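About Banthorpe House

Search this site Enter keywords Go

Banthorpe House is a residential study college for adult students, operated by the Kavanagh Education Trust. It provides furnished rooms, shared study space and academic support to people who have come to the city to complete a certificate, diploma or degree, many of them after years in the workforce. The College is not attached to any one university and accepts residents from all of them.

Our history

The building was put up as a wool and dry goods warehouse and stood vacant for a long period before the Trust acquired it. Conversion was carried out in two stages. The first provided the residential floors and the dining hall. The second, completed in July of the following year, opened up the former packing level as study rooms. The Trust took the view that the original brickwork should be left exposed wherever the engineers would allow it, and that new services should run along the ceilings in plain sight, where they can be reached for maintenance without opening walls.

The College now houses 80 residents at any one time. Since opening it has been home to 1,307 people, of whom 1,005 stayed for a full academic year or longer. The remainder came for short courses, placements and examination periods, and the College continues to hold a small number of rooms for this purpose.

Our purpose

The Trust was founded on the belief that an adult returning to study needs a proper desk, decent light and a door that closes. Our founding Warden, Ronaldo Damasceno, had himself completed his qualifications at night at a kitchen table, and his early reports to the Trust return to the subject of furniture more often than to any other. The standards he set down are still in use. Every resident is entitled to a work surface that is not also a place for meals, and every study room is to have lamps in addition to the ceiling lighting.

Study rooms

The study rooms are named after the parts of the warehouse they replaced, with the exception of the Latar Room, which is named in recognition of the family whose bequest paid for its fit-out. It is the most heavily booked of our rooms and the one most often shown to visitors.

Furnishings throughout the study level are kept light in colour, as the brick absorbs a good deal of the daylight on winter afternoons. Desks are long and plain. Storage is open, so that shared items can be found and returned by whoever needs them next. Small table lamps are supplied by the College and should remain with the desks to which they have been assigned.

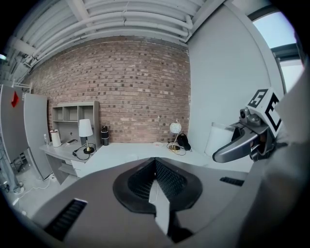

Residents may make tea and coffee in the study rooms, provided that kettles are emptied at the end of the day and kept well away from books and computers. Cups and dishes are to be taken back to the kitchen on the same floor. Hot food is confined to the dining hall — a rule that has been reviewed several times at the request of residents and retained on each occasion.

Cables and chargers are a matter of shared responsibility. Residents are asked to coil leads when they are not in use and to keep them clear of walkways. Bags and personal belongings may be left at a desk during a booked session but not overnight.

Bookings are made through Clakik, the College's room and maintenance system, which residents can also use to report a blown globe, a faulty power point or a drawer that has come off its runners. Sessions run for up to four hours and may be extended if no other booking follows.

Governance and support

The College is governed by the Council of the Trust, which meets quarterly. Day-to-day management rests with the Warden and the Dean of Residents. A bursary fund, established in the College's second year, has assisted some 200 residents with accommodation fees, and applications are considered before each semester.

Visiting the College

Prospective residents and their families are welcome to tour the building by appointment during semester. Tours begin at the front office and include the dining hall, a residential floor and the study level. Visitors who require step-free access should advise the office when booking so that the goods lift entrance can be opened for them.

Page last reviewed Dec 7, 2023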